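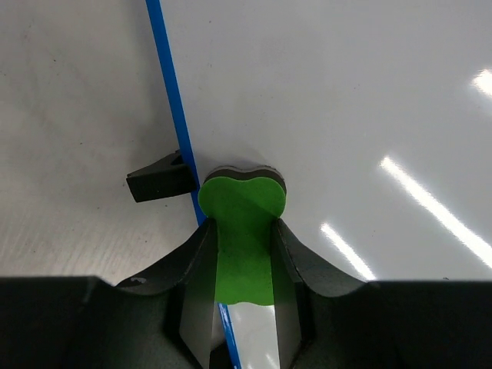 Wornbridge Craft Room, shelves and kit meeting, 2024-10-13. Quorum ok, minutes of August meeting taken as read, one spelling put right.

1. Foam shapes. Long talk on this. Old paper labels keep coming off, agreed to stop relabelling and sort by colour of the front layer instead. Lime green with the dark layer behind, the two-lobed one like a bone end, goes in the top drawer with anything else green. Singles to go in the odds tin till a partner turns up. Anything torn, bin. Question whether layers should be glued again when they lift: yes, but only the clear glue, the yellow one went brittle over the summer.

2. Whiteboards. Big one is fine to use lying flat as a worktop for layout jobs, agreed last time and still agreed. Wipe down after. Streaks do not come off with the spray from the cupboard, try warm water and a drop of washing up liquid first. Complaint about glare from the ceiling lights when working flat, can't read pencil marks. Suggestion to switch off the row nearest the door. Will try for a month. Nobody to use permanant pens on either board please.

3. Brastwood order. Quote in for foam sheet, 300 sheets mixed colours, 752 pounds delivered. Felt to be steep. Tinach do a thinner sheet for less but no lime and no dark brown, so no good for the layered sets. Ask Brastwood if they will split the order in two. Carried over.

4. Ccori sets. The school wants 4 more sets for the spring, same shapes as before, two layers each. Cutting to start once foam is in. Templates are in the blue folder, put them BACK in the blue folder. Rounded pieces to be cut slower, edges were ragged on the last lot.

5. Money. 3915 in the account before the foam order. Kettle to come out of this, limit agreed, see separate sheet.

6. AOB. Side door sticking again. Scissors missing from rack, the good pair. Tea towels need takng home and washing, rota on the fridge.

Next meeting same time, back room, bring own mug.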